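Notebook, Stindley workroom
March, started writing at 4:40 pm
4 min read

We use cookies to remember your reading preferences. Accept / Manage

OK, so the gift sorting is finally moving. I'm writing this down now while my tea is still hot, or I'll forget what I decided and we'll do it all over again next time (like we did with the ribbon).

Where we left off: the Prastesthorpe lot was in the hallway, the Prarnby lot was under the window, and the stuff with no home was on every chair. I moved all of it to the back bench first thing. That was probably a mistake for my shoulders but it did mean I could sit down to eat lunch for once.

Count is done, at least. The sheet says 1,262 pieces across baby, kitchen and paper goods, and 63 of those had no tag at all. I've put a pencil dot on the sheet by each of those so whoever picks this up can see them. Please don't erase the dots! I know they look like crumbs.

Baby shelf. This is the one I really wanted to get through today. The trouble is that everything in it is soft or long or rolls, and the old system (stack by color, hope) falls over as soon as somebody pulls one thing from the middle. What I tried:

First go, everything flat in the shallow trays. Looks lovely, takes up the entire shelf, and you can't get at the bottom layer without lifting out the top one. No.

Second go, standing things on end in the tall bins. Much better for the narrow stuff. The fabric pieces slump, though, and then they take the narrow stuff down with them, so fabric needs its own bin or it needs to be rolled. I rolled two of the big ones and they stayed put over lunch. Will look again in the morning.

Third go is what's there now: narrow packages in front, rolled fabric behind, cards in the little drawer. I like it. It's a bit fussy to put things back but you can read the fronts without touching anything, and touching everything is how we got all those dented corners in the Prarnby lot.

Elastics. I'm going with two thin bands per long package, one near each end. One band in the middle lets the ends flop, and the wide bands we got for the paper goods are too strong and leave a dent. Thin ones only, please. There's a bag of them in the top drawer on the left, and if it gets down to a handful, write it on the list on the door. (The list, not the door. We've had that conversation.)

Also: keep the bands clear of the lettering where you can. I spent a silly amount of time this afternoon sliding them up and down so the words would show, and it does make a difference when you're hunting for one particular thing.

Pink goes with pink for now. I know Filip boxes are supposed to be sorted by age and not by color, but half the pink things don't give an age anywhere I can find, so color it is until somebody has a better idea. I'd love a better idea.

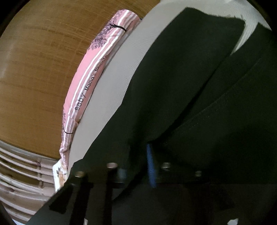 Pink striped package, "Baby Mama's favorit…", thin elastics near both ends.

I'm very fond of the tree print on this one. White stripes on pink, and then a dark purply-gray tree with a big spreading top. I'd like to use it as the front piece for the pink section if we've got another that matches.

Dark green fabric: still not decided. It's a large piece and I don't want to fold it with hard creases. Rolling it around a tube would be best but the only tubes left are 18 inches and I think it'll bunch up at the ends. Going to ask Prastesthorpe if they have anything longer before I cut down a mailing tube and regret it.

To do, in no special order:
- label the little card drawer
- find homes for the dotted items on the sheet
- more thin elastics
- check whether the rolled fabric has slumped
- wipe down the bench, it's got tape gunk on the left corner again
- take the empty trays back to Stindley main store before they come looking

Stopping at 5:25. The bins are staying where they are overnight, so if you're in before me, walk around the long way.

Recent entries
Ribbon, again: what we kept and what we cut
Prarnby lot, dented corners and how to flatten them
Paper goods: wide bands or string?
Filip boxes, first unpacking
Tape that comes off a bench and tape that doesn't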